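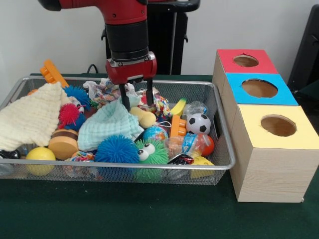 Balls, knitted cloths and a wooden hamburger share one wire basket, with three boxes waiting beside it.

The toy basket is the most honest piece of furniture in a family home. Everything goes into it in the evening, and in the morning everything comes out again, usually through the air. I have one of my own, and for years I believed that a bigger basket would solve the matter.

Annelore Petersen does not agree. She has run the toy library on Staltine Street for six years, and she lends to 103 families. “When the basket is bigger, the child digs deeper,” she told me. “After some minutes he is tired of digging and he wants your telephone.”

Her method is simple. She keeps the open basket, as children like to see what they have, but she puts boxes next to it. Cardboard ones are good enough. Each box has a top in its own colour, so that a child who does not read yet can still learn which is which. The sorting is done once a week, with the child, and it should take no longer than a song or two.

What goes in which box is a question for long discussions. Take the spiky rubber balls, two blue and one red. Most parents put them with the smooth yellow ball. Rokeya Talukder, mother of twins, keeps hers apart: “For my girls the spiky ones are hedgehogs. They live with the animals, and I have stopped to argue.”

The wooden hamburger is easier, it belongs to the play kitchen. The twisted rope toy, with its red, white, blue and yellow, has no clear home in any family I visited. And then there are the cloths. A cream one with a waffle-like knit, a mint-green one bunched up in the middle – such things arrive in the basket as blankets for dolls and remain there as a lid over everything else. Petersen asks parents to take out the cloths first. Under them, she says, one finds what was missing since February.

Leilani Doucet, who teaches the youngest group at the nursery next door, has one more advice. She leaves one box empty on purpose. Into it go the pieces which have lost their set, and at the end of the month the children decide what these can become. Last time, a lonely plastic brick was made mayor of the farm.

I went home and tried it with my son. We needed over 2 hours, and the balls are again in the basket. The boxes he has kept, for parking his cars.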